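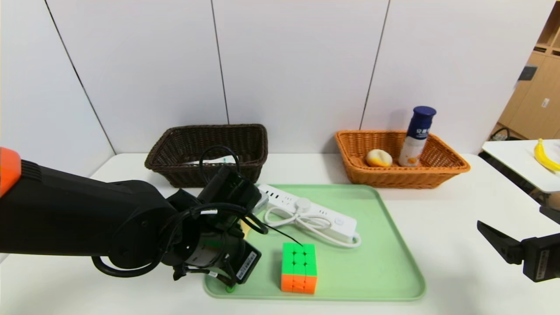 *Station 4, left arm over the green tray, cube and power strip set out.*

**Wednesday, August 28, 2019 - Evaluation of the Memov two-arm kit (supplier: Nemen)**

Entry by Doğukan Akbulut

The purpose of this session was to review the kit against the purchase criteria agreed in March. The loan unit was supplied with two arms, grippers, gripper cameras and the Serkari control software.

Arrangement: the cube stands near the front lip of the tray, with the power strip lying diagonally behind it and its cord left coiled on the tray. The two woven baskets remain against the wall, the bread roll and the bottle both in the right-hand one.

Observations

- Cabling. The cables loop above and below the left wrist. The manual gives no routing for them. Nemen should be asked for clips or a sleeve before any order is placed.
- Fingertips. The green rubber tip can reach the tray rim at the near-left corner. A lower rim would allow a flatter approach; the Kırmızıgül tray from the stock room should be tried.
- Power cord. Serkari has no preset for soft or tangled items. Each grasp point must be entered by hand, and the entry screen is slow.
- Log files. The default limit is 3000 lines per session. It was reached before noon and has been raised in the settings file.

Quotation: item 166 on the price list (spare fingertips, set) is not included in the base kit. Item 370 (extended support) is optional - the wording on response times is unclear and has been referred to purchasing.

Outstanding: right arm calibration, repeat of the cube task with the second tray, return date for the loan unit.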